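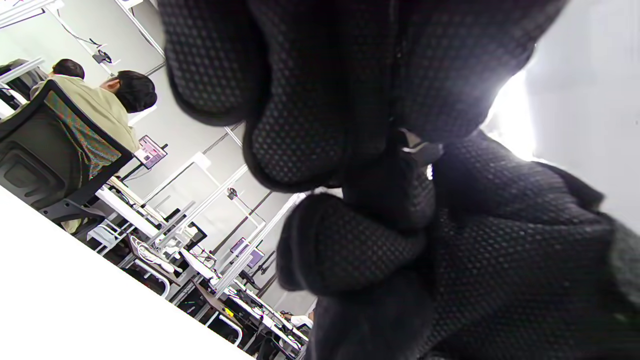
Knit gloves for cold workshop, which gauge?

pullside_dan
Unheated unit at Komcombe, bench work, mostly small screws. My 10 gauge knits are warm but I can't feel an M3 washer. Is 13 gauge worth trying, or straight to 15?

Thư Lương
15 for small parts. Higher number means finer yarn and a thinner glove. You lose warmth, so wear a thin silk liner underneath. Wash at 30, never tumble.

oldferrule
Disagree on the liner. Two layers slide over each other and you're back where you started. 13, one size down.

Thư Lương
One size down restricts the blood flow and your fingers get colder. Measure round the knuckles. Mine are 200 mm and the Tulanis chart puts anything over 190 in the larger size.
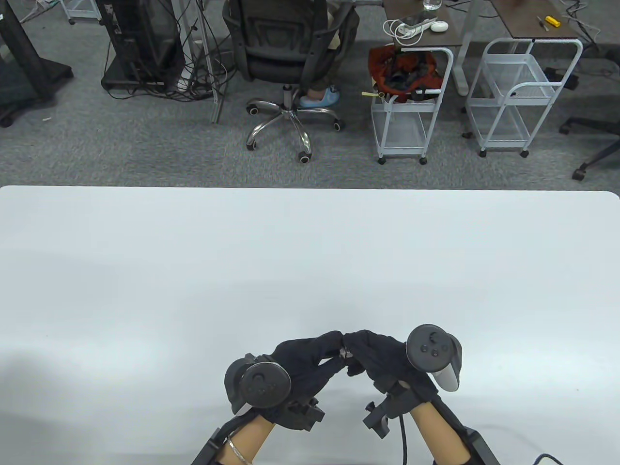 Black gloves, both hands, fingertips together over a white table.

oldferrule
Tulanis sizes run long in the finger. Ye are shorter for the same palm.

pullside_dan
Ordered 4 pairs of the 15s, no liner for now. Will report back on the washers.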